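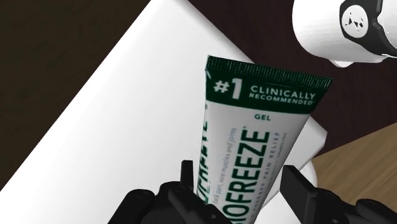

Re: Erkura import drops the second line of stacked label text

The Kamunura parser still merges stacked lines whenever the type size changes between them. I reran the January test set against build 8 and the fault is in the line grouper, before any text reaches the catalog table. The Biofreeze tube is a good case: the green band has a large "#1" with CLINICALLY over a smaller RECOMMENDED, and a grouper that keys on cap height will split the phrase into separate records. GEL sits below the band in its own small capitals and should stay a separate field.

On 2019-06-16 the Covmont list wrote:
> Setting the height tolerance to 2 fixed most of our entries.
> Is there any reason not to make that the default?
> Also, the registered mark comes through as a stray letter R.

It breaks price tags. A tolerance that wide joins the unit price to the shelf price, and the Espinoza export then rejects the row. I would leave the default alone and group by left edge first, then by line gap, with height as a tie-breaker only.

The stray R is a different bug. The mark is read correctly but gets flattened when the file is saved as plain ASCII. Set the output encoding to UTF-8 in the export profile and rerun the save step. The scan does not need to be repeated.

Patch for the grouper is in the usual directory. Please test it on narrow labels before I merge.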